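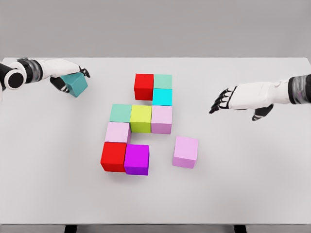

Bevan Faulkner doubts the radar display has ever been right two pitches running, and after a season with the Tirneck unit at Prirnside I can't tell him he's wrong. Set it up carefully and it will give you a number you can argue with.

Section 3. Setting up the pitch speed unit behind home plate

1. Fix the Tirneck to the backstop post with the supplied clamp. The brochure says any post will do. A post that moves when a foul ball hits the netting will not do.

2. Point the face of the unit at the pitcher's release point. If you aim across the plate from the dugout side, the readings come out low.

3. Run the 50-foot cable to the scoreboard. Keep it out of the on-deck circle and away from the gate.

4. Turn the unit on and wait for READY. Don't trust the first few pitches after that, whatever the quick-start card claims.

5. Press MODE until PITCH shows. In BAT mode the unit picks up the swing and may post it as a fastball.

6. Have your pitcher throw from the full distance and compare the display with a handheld gun. If the two disagree, go to step 7. If they agree, throw again anyway.

7. Hold SET and enter code 725. This clears the stored offset. Repeat step 6.

Note: A reading of 198 is an error code. Gerasimos Sfakianakis had it announced over the PA at Cowie in June, and the crowd cheered.

Note: "Auto spin estimate" is on by default. I have found no explanation of how a unit with no camera arrives at a spin figure. Turn it off under EXTRAS.

Caution: Do not adjust the clamp during live play. Ask the umpire for time first.

Caution: The rain cover sold by Clukden is described as weatherproof. Take the unit indoors when it rains.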